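Purkisine Home Support
Ticket 198
Subject: Roncombe three-drawer cabinet, open gap under the top panel
Opened by: Rimantas Kütt
Opened: Thursday, May 8, 2025
Product: Roncombe cabinet, gray
Status: Closed

Rimantas Kütt wrote:

I have a Roncombe cabinet in gray with three drawers. It was delivered already assembled. There is a dark open slot between the top panel and the top drawer, and it runs along the front. I would like to know if this is how it is meant to be or if the top panel was put on wrong.

The reason I ask is that small things can get in there. I keep snacks and a water bottle on top, and last week a receipt went into the slot and I had to take the top drawer out to get it back. It was sitting on the drawer contents, so nothing was lost, but I don't want to do that every time.

Second question. I think the top might not be level. When I set a full bottle down on its side it sometimes starts to move toward the front. It has not fallen off. Is there a way to adjust the feet?

I have not loosened or tightened anything yet.

Aidoo, Purkisine Support wrote:

Hello, and thank you for the details. A gap under the top panel is part of the design on this model. The top drawer needs clearance there so it does not rub when it is full. The gap should be the same height from left to right. If one side is tighter than the other, the panel may have shifted in shipping.

Please try the following and let us know.

Push down on each front corner of the top panel, one at a time. There should be no movement and no clicking.

Check that the panel sticks out past the drawer body at both front corners by the same amount.

Put a few everyday items on top and leave them for an hour. Note if anything has moved. A bottle on its side and a piece of round fruit both work well for this.

If you can, please attach a photo of the top.

Rimantas Kütt wrote:

I pushed on both front corners. The left one is solid. The right one gives a little and there is a faint click when I let go. The overhang looks even to me but I only checked by eye.

For the items, I used a bottle laid down with the cap to the left, a small round fruit near the front left corner, and a green snack bag.
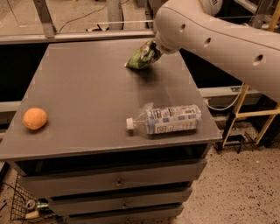
After an hour the fruit was where I put it. The bottle had turned slightly toward the front. I repeated it after lunch and got the same thing, fruit fine, bottle a little off. I did not count the bag because it doesn't roll.

All the drawers open and close normally. I did not hear any rubbing from the top one. The handles are tight.

Aidoo, Purkisine Support wrote:

Thank you. The click at the right front corner sounds like a loose panel screw. The top is held from underneath and you can reach the screws by removing the top drawer.

Clear the top of the cabinet first. Pull the top drawer out to the stop, lift the front, and slide it free. Look up at the underside of the top panel. There are 2 screws along the front. Turn each one clockwise by hand until it is snug. Please do not use a power driver, the panel can split.

Put the drawer back and push on the corners again. If the click is gone, repeat the test with the bottle. If it still moves, the floor is probably the cause and you can add a felt pad under the front right foot. Please also send a photo that shows the front of the cabinet so we can see the slot.

Rimantas Kütt wrote:

Done. The screw on the right took almost a full turn. The one on the left was already tight. No click now on either side.

I set everything back up, with the bag flat toward the back this time. Fruit and bottle are near the front again.

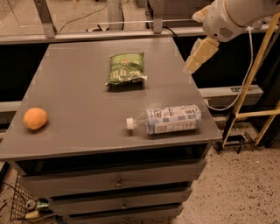

Attachment 2: Front of cabinet with the slot under the top and the three drawers.

The slot is still there, as you said it would be. I put a ruler in at the left and the right and got the same reading, so I am fine with that part.

The bottle stayed put for an hour. I left it overnight as well and it was in the same place in the morning. I did not need the felt pad.

One more thing. Do you sell anything to close off the slot? I would still prefer that paper did not go in there.

Aidoo, Purkisine Support wrote:

Glad the screw fixed it. We have a gray filler strip, part 216, that attaches to the underside of the top panel and covers most of the slot. It leaves enough room for the top drawer to open. It is out of stock now and we expect it again in September. It is made for us by Gralus and comes with its own adhesive, so no drilling is needed.

Would you like to be added to the notice list?

Rimantas Kütt wrote:

Yes, please add me. Same email as the order. Until then I will keep paper in the drawer. You can close the ticket.

Aidoo, Purkisine Support wrote:

You have been added to the list for part 216. Closing as resolved.

Resolution: Loose top panel screw, front right, tightened by customer. Gap under top is normal for this model. No parts sent.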